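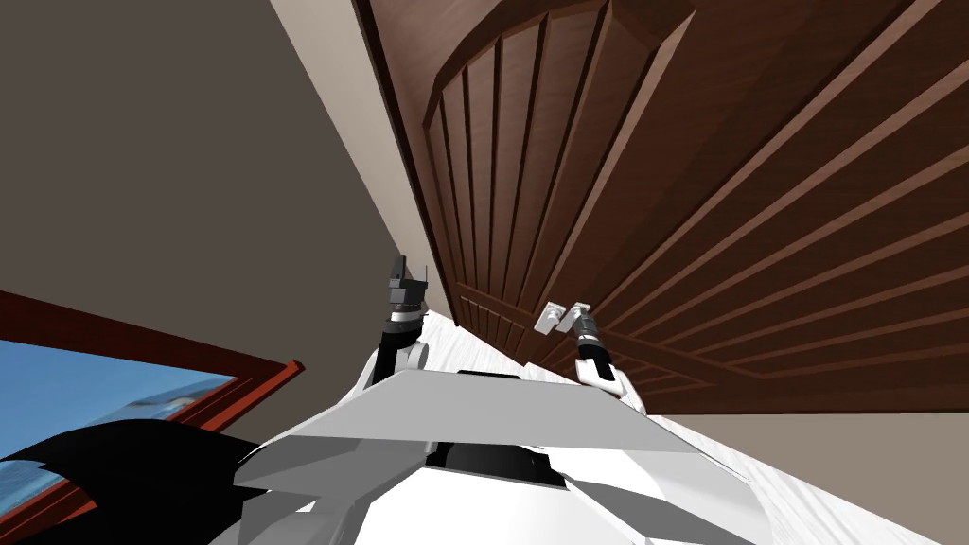 Week 4 handout: The door run that went wrong

Last week we got the simulated two-arm robot talking to the Pemanthorpe house model. This week is about a failed run, my own, because I learned more from it than from the ones that worked.

The job was simple on paper. Drive up to the wooden door, line up one gripper with the knob, close, turn. I set up a batch of 229 runs in Zikwood (our simulator, for anybody who missed the install session) and went to get lunch. When I came back, 194 had finished cleanly and the rest had stopped with a pose error. Not great!

What the log said

The base thought it was level. The wrist thought it was level too, but they didn't agree on which way was up. I had changed the base frame in one config file and left the old one in the arm file, so every reach target came out rotated.

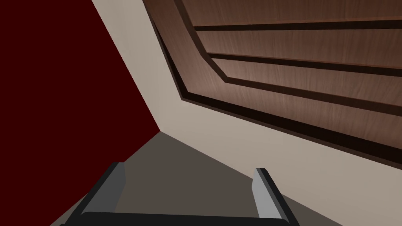
Wrist view, gripper open, wall corner ahead.

My first guess was the grip force, and I wasted a whole evening on it. Please don't do that. Check your frames before you touch any gains – it takes a minute, and the Danwood checklist has the commands on page 4.

The second problem was sneakier. My stop rule only looked at contact force at the fingertips, so an arm could push its elbow into a wall and the run would keep going.

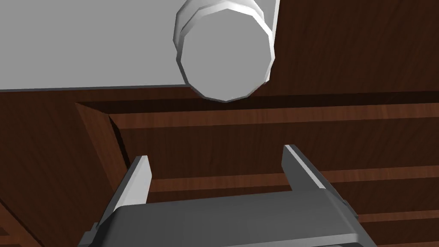
On a real arm that's how you break a wrist or hurt somebody, so your stop rule has to cover every link, and it has to trip before the fingers close.

For Thursday

Rerun my batch with the bad config (it's in the Barreto folder), find the first step where the two frames disagree, and write me half a page. Plots are nice – I'd still like sentences.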